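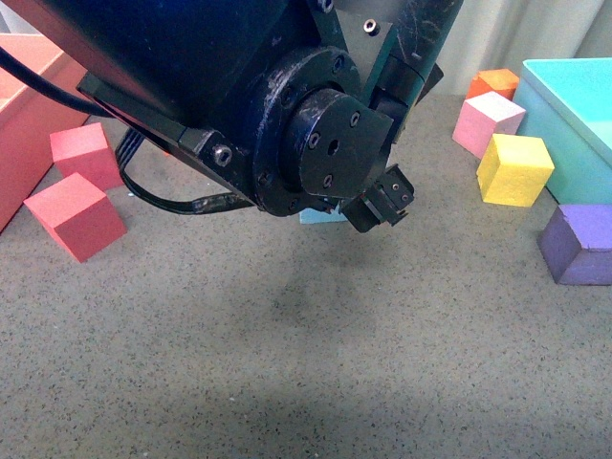
Speckled grey tabletop with a light-blue block

A speckled tabletop is a table or worktop surface whose ground colour is broken up by small flecks of a lighter or darker shade. Grey is the most widely sold colour, followed by off-white and sand. The pattern is found on kitchen worktops, school tables and workshop benches.

Construction
The flecks may be printed on a decorative sheet, sprayed on as a paint or mixed through the whole thickness of the material. Printed sheets are the cheapest, but the pattern is lost where the surface is worn through. Solid material can be sanded and keeps its pattern, although a deep repair may show as a dull patch.

Use
Speckling hides crumbs, dust and fine scratches better than a plain colour does. It can also hide small items such as pins and screws, and some workshops keep a plain mat on the table for this reason. Larger objects in a single flat colour – building blocks, cups, trays – stand out clearly against it. Shadows remain visible on paler greys, though they look softer than on a glossy white top.

History
The furniture maker Honkanen offered a grey speckled top under the name Mevo, in widths of 525 and 917 mm. A longer version of 1446 mm was added for classrooms, and over 100 were fitted at the Grircombe school workshops. The designer Narayanan Pillai later drew a finer fleck for the same range, sold as Forkgate.

See also
Terrazzo
Worktop
Laminate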